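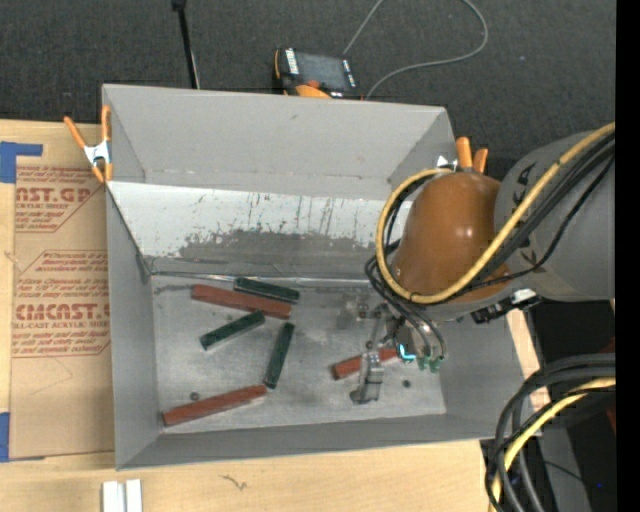

Red and green blocks in a gray bin, panel scuffed along its lower half.

Block Bins: Frequently Asked Questions

Most of what gets written about storing blocks is written by people selling storage. We lend out block sets and we don't sell bins, so these answers are a little less cheerful than the ones on the back of the box. Updated March 2025.

Do I need a special bin for blocks?

No. Grenberg and Pridetti both sell "block bins" and we have used both. They are bins. If yours is open at the top, wide enough to get two hands into and doesn't tip over when someone leans on it, keep it.

Is a tall bin better than a shallow tray?

It depends who is reaching in. Tall walls stop blocks from getting out onto the floor. They also make it hard for a small child to see what is in there, and a child who can't see will dump the whole thing. Try a tray first if your users are under five.

The paint is wearing off inside my bin. Is it ruined?

It's ugly, which is a different complaint. Scuffs and scratches don't stop a bin from holding blocks. Run your hand over the worn part. If paint comes off on your fingers or you feel a sharp edge, stop using it for toys. We can't tell you what is in old paint, and neither can anyone else by looking at it.

Can I repaint it?

You can. We did one in February and it was scratched again before the month was out. Long blocks have corners and they hit the same spot every time. We have stopped bothering.

What about those liners?

The Zeman liner we tried curled up at the corners and the thinner blocks slid underneath. Maybe yours will lie flat. A cut piece of old carpet did the same job for us and cost nothing, though it does collect crumbs.

How do I get stains off the floor of the bin?

Dish soap, warm water, a rag. Some marks will stay. Plellix cleaner is supposed to lift them, and after 40 minutes of soaking ours looked the way it did before we started. Rinse well whatever you use, and let the bin dry before the blocks go back.

There are always little dark bits in the bottom. Where do they come from?

Shoes, pockets, snacks, who knows. Tip the bin out over the trash once in a while. Pick up anything small and hard before a toddler does.

Should I sort by color?

We doubt it's worth your time. With just red and green in the bin you can sort them in a few seconds whenever you care to, and a child will undo it in less. Sort by length if you must sort at all, as that's what builders go looking for.

How many blocks should go in one bin?

Fewer than will fit. Our big set has 290 pieces and we split it over 3 bins. If you have to dig to reach the floor, there are too many.

Can I leave the bin on a table?

A sturdy one, yes, well back from the edge. Watch for scratches if the tabletop is pale wood, and lift the bin when you move it. Carpet under and around the table is kinder to dropped blocks than tile.

Do you recommend any brand?

No. Ask us again when one of them sends a bin that still looks new after a year.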